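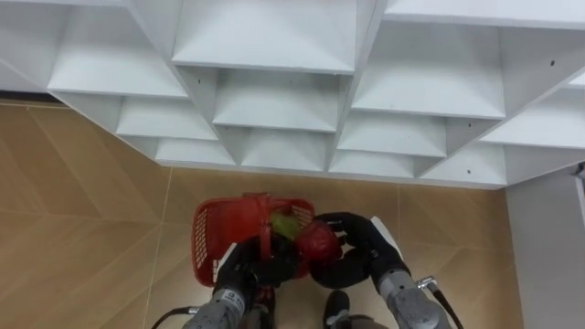 Pomon trial – basket and two arms

Finally got a go with the Pomon, the shelf stocking service from Cladmont. It's 699 a month with a 2 month minimum, setup extra. Marleny Flores sent me the price sheet and I read it twice, still no idea what setup costs.
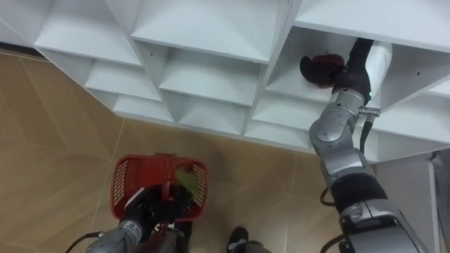 Support is by phone from Gutville, 5 in the evening is the cutoff. Too early for me. Anselmo Mosquera says the 96 page manual is fine if you skip to the back – I havent yet.

I do like that it has two hands, one for the basket and one for the fruit.
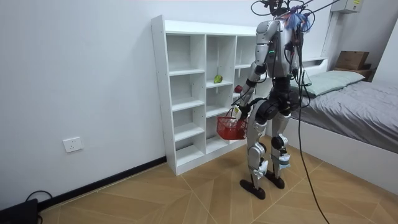 Would I pay for it

Maybe in October. Want to see teh Pacheco quote first.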